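Search this forum
Search in: titles only / all posts
4 min read

Store card with "12 months no interest" – is it really no interest?

revathi_a
Hello all. I want to ask about deferred interest, which I think I did not understand well when I signed. In August I bought a sofa and a bed frame from Ostness, total 1,611 dollars, on their store card. The woman at the desk said there is no interest for 12 months. The statement says minimum payment 35 dollars. I multiplied it yesterday and 12 times 35 is only 420, so at the end I will still owe a lot. What happens then with the rest? I have read the agreement two times and the sentence about "promotional purchase" is very long.
Revathi Arumugam

makris_fan
Look for the words "if paid in full." If they are there, it is deferred interest. The bank counts interest from the first day and keeps it to one side. If you owe even one dollar when the promotion ends, they add all of it to your account.

tallboy416
Same happened to my brother with a mattress. He had 230 dollars left to pay and he thought he would pay interest on 230. They charged him for the full price, from the day he bought it.

revathi_a
So the minimum payment is made so that I fail?

tallboy416
In my opinion, yes.

Euan Paterson
I do not agree with that. The minimum is the minimum, on every card. I have used these offers four times, also for a kitchen that was nearly 3,000, and I never paid one cent of interest. You divide the price by the number of months and you set an automatic payment. The shop gives you money for free for a year. Why would you say no to this?

makris_fan
Because most people do not do the division, Euan. And if one payment is late, some agreements end the promotion early. You were careful, good for you, but a loan that is only good for careful people should be explained better at the desk.

Euan Paterson
It is explained in the paper she signed.

revathi_a
It is on page six of the paper I signed – I found it now. "If paid in full" is there. Thank you makris_fan.

I wrote for myself what I should do, please correct me if something is wrong:

1. Find the exact date when the promotion ends. On my statement it is in a small box on the second page, and it is not the same day as my payment due date.

2. Divide by 11 and not by 12, so that there is one month free for mistakes. For me this is 146.45 each month, and I will round it up to 150.

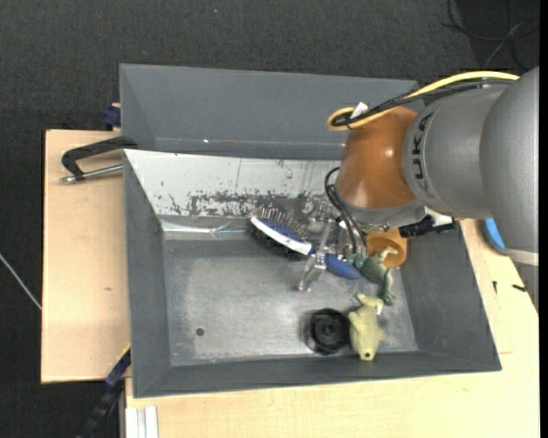
3. Do not buy anything else with this card. I am not sure how the payments are divided if there are two purchases on it.

4. One month before the end, call and ask for the payoff amount, and write down the name of the person.

tallboy416
Good list. About number 3, ask them in writing. With my Alleck card, what I paid above the minimum went to the normal purchases first, because they had the higher rate, and the promotion part stayed almost the same until the last two months.

lindenroad
What about moving the balance to a credit union loan? I did this with Plultura. The rate is not zero but it is fixed, and I sleep better.

Euan Paterson
Then she pays interest for sure, to avoid interest that she maybe never pays. With 150 a month she is finished before the end. I would keep the card.

lindenroad
If her income is regular, fine. Mine is not. One bad month and I would lose the whole promotion.

revathi_a
My income is regular, so I will try the 150. But I did not know that a fixed loan was possible for such a small amount, so I will ask about it too, in case something changes. The automatic payment is set for the 3rd of each month.

makris_fan
Check that the first one really goes out. Mine took one full billing cycle to start, and I had to pay by hand that month.

revathi_a
Thank you, I will look on the 4th and write here.

Contact us | Terms and rules | Privacy | Back to top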